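공개공지 얘기 좀 길게 해보려고 합니다. 큰 건물 앞에 깔려 있는 그 넓은 마당이요. '시민에게 열린 광장'이라는 말을 들을 때마다 저는 일단 의심부터 합니다. 타래로 갑니다.

1/
발단은 Mondport 업무지구 분양 자료였습니다. 본문에서 '열린'이라는 단어가 제목마다 나오는데, 정작 앉을 자리가 몇 개인지는 어디에도 없어요. 면적은 소수점까지 적어놓고요. 면적은 용적률 혜택하고 연결되고 의자는 아무 혜택하고도 연결이 안 되니까 그런가 보다 합니다.

2/
자료에 나온 숫자. 광장 면적 2,031제곱미터. 그런데 뒤쪽 부록 표에는 1,931제곱미터로 되어 있습니다. 100제곱미터가 어디로 갔는지 문의했더니 '산정 기준 차이'라는 답이 왔어요. 무슨 기준인지는 안 적혀 있었고요. 다시 물었는데 아직 답이 없습니다.

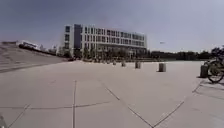

무단 전재는 사양합니다

3/
오해하실까 봐 적어두면 저는 포장 광장 자체를 싫어하는 사람이 아닙니다. 장터도 서고 집회도 하고 애들이 자전거도 배우려면 평평하고 단단한 바닥이 필요하죠. 제가 못 믿는 건 '비워두면 사람들이 알아서 채운다'는 말입니다. 설계 설명서마다 나오는데 근거를 붙여놓은 걸 본 적이 없어요.

4/
설계사 Gisico 쪽 설명회 자료에는 '유연한 프로그램을 담는 그릇'이라는 표현이 있습니다. 번역하면 무엇을 할지 아직 안 정했다는 뜻 아닌가요? 그릇만 사놓고 장은 안 본 셈인데 그걸 철학처럼 말하니까 좀 당황스럽습니다.

5/
질의응답 때 누가 여름에 그늘은 어떻게 하냐고 물었어요. 답은 '시간대별로 건물 그림자가 생긴다'였습니다. 네, 생기겠죠. 해가 있으니까요. 점심시간에 어디에 생기냐고 이어서 물었더니 일조 시뮬레이션은 별도 자료라고 하더군요. 별도 자료는 배포 목록에 없었습니다.
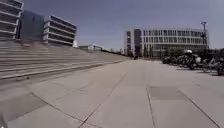 6/
보행량 예측도 그렇습니다. 시간당 200명이 지나간다는 수치를 활성화 근거로 쓰는데, 지나가는 것과 머무는 것은 다른 얘기잖아요. 출근하는 사람이 사무실까지 최단거리로 걸어간 걸 '광장 이용'으로 치면 횡단보도가 그 동네에서 제일 성공한 광장일 겁니다.

7/
운영은 Arno라는 관리 업체가 맡습니다. 이용 수칙을 읽어봤는데 행사는 사전 승인, 촬영은 사전 승인, 악기 연주도 사전 승인입니다. 승인 신청은 행사일 60일 전까지. 동네 사람 몇이 모여서 책 바꿔 읽는 모임을 하려 해도 두 달 전에 서류를 내라는 거예요. 열려 있다는 게 대체 어느 방향으로 열려 있다는 건지.

8/
답글로 '사유지인데 그 정도는 당연하지 않냐'는 분이 계셨는데요. 맞습니다, 사유지예요. 그런데 공개공지는 공공에 열어두는 대가로 건물을 더 크게 지을 수 있게 해주는 제도입니다. 받은 건 이미 층수로 올라가 있고, 내놓기로 한 쪽만 수칙에 따라 조금씩 줄어듭니다. 저는 이 비대칭이 불편합니다.

9/
반대 사례도 찾아봤습니다. Koutsoukos 지구가 늘 모범으로 불려 나오길래 자료를 꽤 읽었어요. 만족도가 높다고는 하는데 설문 대상이 입주사 직원뿐이더라고요. 그 건물에 자리가 있는 사람한테 건물 앞이 마음에 드냐고 물은 겁니다. 이걸로 시민 만족도라고 쓰면 곤란하죠.
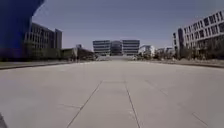 양쪽으로 업무용 건물이 늘어선 광장. 맑은 날.

10/
'그래서 대안이 뭐냐'는 말도 나올 테니 적습니다. 거창한 건 없습니다. 등받이 있는 의자. 점심때 그늘이 지는 자리. 돈 안 내고 쓸 수 있는 화장실 안내판. 서류 없이 모여도 되는 인원 기준. 넷 다 조감도에서 잘 안 보이는 것들이라 매번 밀리는 것 같은데, 이건 제 추측입니다.

11/
조감도 얘기가 나온 김에. 조감도에는 꼭 풍선 든 아이랑 커피 든 사람이 나옵니다. 비 오는 조감도 보신 분 계신가요? 2월 오후 네 시의 조감도는요? 심의를 받는 그림이 일 년 중 제일 예쁜 하루만 보여준다면 심의하는 쪽에서 나머지 날도 그려 오라고 해야 하는 것 아닌지.

12/
'준공하고 나서 보완하겠다'는 답도 자주 듣습니다. 안 믿습니다. 준공 전에는 허가라는 지렛대라도 있지만 그 뒤에는 민원밖에 남는 게 없어요. 보완 예산이 잡혀 있냐고 물으면 대개 검토 중이라고 합니다. 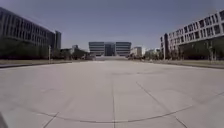
13/
그리고 사후 점검이요. 제도상 점검을 한다는 건 압니다. 궁금한 건 뭘 보느냐예요. 제가 받아본 점검표 양식은 칸이 세 개였습니다. 면적 유지, 안내판 설치, 적치물 없음. 사람이 쓰고 있는지 묻는 칸은 없습니다. 이 양식대로면 일 년 내내 한 명도 안 와도 전부 적합입니다.

14/
물론 제가 틀렸을 수도 있습니다. 상권이 자리 잡으면 달라진다는 말도 아주 터무니없지는 않고요. 다만 그 말을 하려면 언제까지 어느 정도로 달라질지를 같이 적어줬으면 합니다. 기한 없는 예측은 틀릴 수가 없어서 저는 예측으로 안 칩니다.

15/
10월에 운영 계획 변경 공람이 있다고 합니다. 그때 의견서를 낼 생각이고, 면적 숫자 두 개가 왜 다른지도 다시 물어볼 겁니다. 비슷한 자료 갖고 계신 분은 답글로 알려주세요. 보도자료 말고 점검표나 수칙 원문이면 더 좋습니다.

16/
추가. '산정 기준 차이'가 조경 면적을 넣느냐 빼느냐일 거라는 답글이 왔습니다. 그럴듯한데 그러면 본문 표에 각주 한 줄만 달면 되는 일이었어요. 확인되면 이 타래에 이어서 올리겠습니다.

2022-06-13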